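Why our small bathroom took the whole of August

When we bought the flat in Clillora, I made a list of the work in order of difficulty. Painting was first, the kitchen shelves second, and the bathroom was near the bottom, because I believed it was only a question of money. We would choose a toilet, a basin and some tiles, and a man would come and put them in. Now I know that a bathroom of four square metres has more decisions in it than the rest of the flat together.

The measure I had never heard of

In my country we buy a toilet by looking at it. Here the first thing the shop asks you is the distance from the finished wall to the middle of the waste pipe. I did not have this number. I went home, measured from the bare wall, and went back very proud. Then the assistant asked how thick the new tiles would be, and with the glue. So I went home again.

Fergus Semple, our plumber, told me later that I should also write down on which side the water comes in, and how far the door opens. Our door opens inwards. With the first model I liked, it would have hit the bowl every morning.

Choosing between white and white

My wife wanted to finish the choice in one afternoon. We went to Nornine first, then to Panganiban, which is further from the station but keeps more things in stock. I had a notebook with 14 questions. By the third question she had gone to look at taps.

All toilets look the same until you have to pay for one. After that you begin to see small things, for example whether the seat lifts off for cleaning, or whether there is a narrow gap behind the base where dust will live for ever. I also learned to sit on them with the lid closed, without shame. Height matters a lot if you have an older mother who visits for long weeks — mine does, and she has strong opinions.

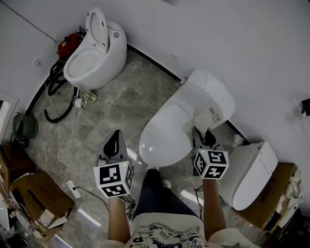 What we paid, and what we forgot

The toilet we chose cost 567 with the seat and the delivery. I thought this was the end of it. But the fixing set was separate, and so was the flexible hose, and the old toilet had to be taken away by somebody, for another 32. It is not a terrible amount, only I would have liked to see it on the first paper and not on the last.

We also forgot about the floor. Under the old toilet there were no tiles at all, just grey cement in the shape of the old base. The new base is smaller. Fergus looked at it, drank his tea and said he would come back after the tiler.

So for four days we used the toilet of our neighbours upstairs, who are very kind people and go to bed at nine. I have brought them a cake. The basin is still in its box in the corridor, and the mirror I have not even started to think about.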